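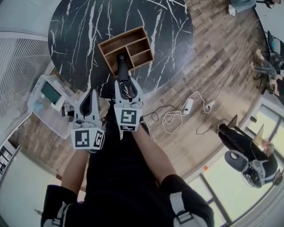

Workshop tips: collecting hand-held gripper demonstrations for tidying tasks

Notes from the Butano desk-tidying study, last revised Jun 3, 2020. They assume a pair of hand-held grippers with square markers and a camera worn by the operator.

Picking the organiser
Use one with compartments of different sizes. With equal compartments the trained policy learned to aim for the middle of the box and still scored well. A long slot next to smaller cubbies showed up the error at once. Light wood on a dark tabletop is easy to segment, so record a share of the set on a pale surface too.

Placing the organiser
Set it down at an angle to the operator and change the angle every 10 demonstrations. Our first batch was recorded with the box square to the table edge, and the policy failed on anything turned by more than a few degrees.

Inserting upright objects
Bring the object over the compartment, pause, then lower it. The pause gives the model a clear point between transport and insertion. Operators who did both in one sweep produced recordings that were usable for reaching and little else.
Keep the far wall of the compartment in view during the last part of the descent. If the wrist hides it, step sideways and start again.
Open the fingers only when the object is resting on the base.

Markers
Wipe them with a dry cloth. Alcohol lifts the ink on the Tedurlow prints. Glare on a polished top can be mistaken for a marker edge; closing the blinds partway cured most of it.

Clothing and straps
Plain dark sleeves are easiest to mask. Tighten the harness before the calibration clip. Slack straps let the camera drop during a session, and the drift is hard to remove later.

What we measured
The full set held 1446 demonstrations. Sanaa Benmoussa trained the same policy on subsets and found little gain past about 500, provided the box angle varied. Without that variation the whole set did worse than the smaller one. Seven operators took part, and leaving any one of them out made no clear difference.

Storage
Copy recordings off the same day. Label by session and box angle.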